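Juvham slim power strip with plug adapter
Posted by Daiane, Cosach shop

I've been selling power strips for years and I still get a bit fussy about which ones I keep at home. The Juvham is the one I keep going back to. It's white, long and slim, and it lies flat on a table without taking over the whole thing.

The plug adapter is small and white with two metal prongs, so it'll go in a pencil case or a coat pocket.
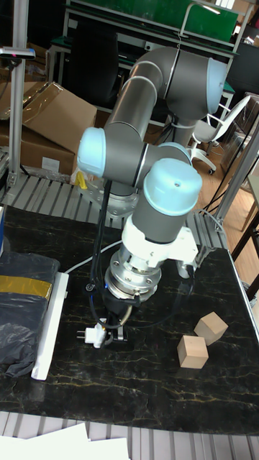
Cord length is 60 inches on the standard version. I know some of you want longer (Seema asks me every October!) and I've passed that on.
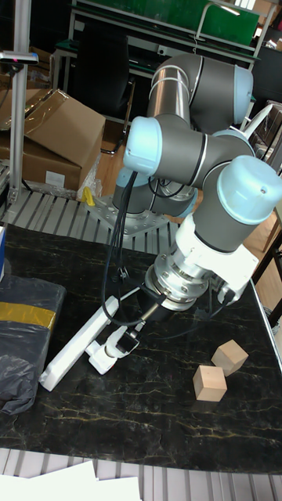 We ship the strip and the adapter together for $22, or you can get the adapter alone for $15. If you're ordering for a classroom or an office, write to me first – I can usually do something on the price once you get past a few sets.
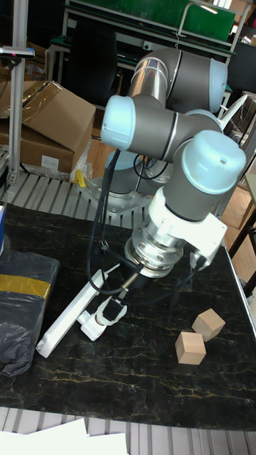
Please don't plug one strip into another, and keep heaters off it completely. For lamps, chargers and a laptop I've been very happy with mine, and Rianne runs her whole sewing corner from hers. Wipe it with a dry cloth, unplugged of course, and don't leave it where the cord gets walked on. 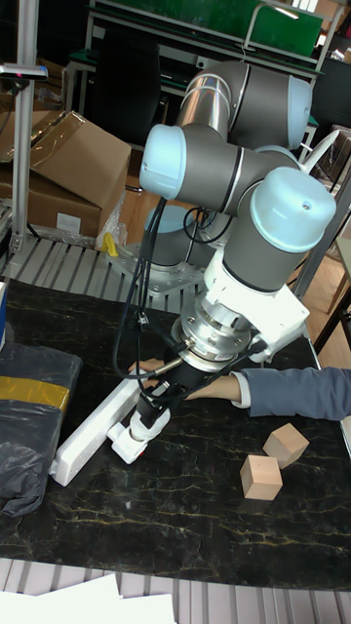 Returns
You've got 65 days from delivery. Send both pieces back in any sturdy box, put your order number inside, and I'll refund you as soon as it gets here.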